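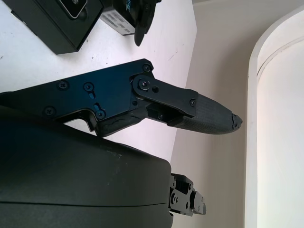
October, notebook, the long bench, just after nine in the morning

Picking up from where I left off with the cool bag liners. The question from the Clodley shop was whether we could offer the bigger shoulder bag with a liner that comes out for washing, and I said I'd make up a few and live with them before promising anything. So there are now three on the go, all cut from the same roll, and I have to say the first is a dog's dinner. I sewed the lining in with the seam allowance facing the food side, which any sensible person would have spotted before threading the machine, and I only noticed when I'd gone all the way round and was feeling rather pleased with myself.

Liner two is much better. I welded the corners instead of stitching them (the little hand iron, lowest setting that would take, with a strip of baking paper between) and left the stitching for the top edge only, where it meets the binding. Filled it with water over the sink and went to put the kettle on. When I came back there was one bead of wet at the back left corner and the rest was bone dry, so that corner got a second pass with the iron and then it held right through lunch. I'm very fond of liner two.

Liner three has the thicker foam. Lovely to handle, feels like a proper thing, but it eats up so much room inside that the tall flask won't stand up any more, and the tall flask is the whole reason people buy this bag. I'll finish it anyway so we've got something to compare.

Ice test, with the usual frozen blocks, lid zipped, bag on the floor by the door where it gets the afternoon sun:

Old fixed lining: 165 minutes before the middle thermometer got up to 9 degrees
Liner two: 37 minutes longer than that
Liner three: still going when I had to lock up, so no figure, sorry

I was surprised liner two did better than the old one, given it's the same foam. My guess is that the old lining pulls the foam thin at the corners where it's caught in the seam, and the loose one lets it sit at its full thickness. It's only a guess and I've done it the once, so please nobody write it on a swing ticket yet! I'd like to run it again on a dull day as well.

Straps next. The Nendon webbing arrived and it is a nicer green than the sample, a bit more olive, and soft enough that it doesn't rasp on a bare shoulder. The trouble is that it's slippery with it. With a full load (two flasks, four plates, the cutlery roll and a bag of sugar standing in for the sandwiches) I walked to the post box and back and had to hitch the left strap up twice, because it creeps through the slider. The old webbing never did that. I've tried threading it back through a second time, which stops the creep completely but makes it a fiddle to adjust, and you do want to be able to adjust it with a coat on. There are some Domański sliders in the bottom drawer with a rougher bar across the middle, left over from the rucksack order, and I'll try a pair of those before I start grumbling at the supplier.

The carry handle is fine. I've moved it back by the width of a thumb so the bag hangs level when the cooler part is full, and it's a great improvement for such a small change. Pattern piece 621 has been redrawn to match - the old one is in the same envelope with a line through it, so do check which you've picked up before cutting.

Afternoon, after the post

Zurulari have written back about the zips. They can do the long one with two pullers in the dark green but not in the tan, and they want to know whether we'd like the ends open or closed. Closed, I think, for the lunch bags, and open for the big one so the lid can fold right back on the grass and be used as a little table, which is how I always end up using mine. I've not replied yet in case anyone feels strongly about tan.

Still to do: second ice test, sliders, bind the edge on liner three, find out where the good tailor's chalk has gone, order more baking paper.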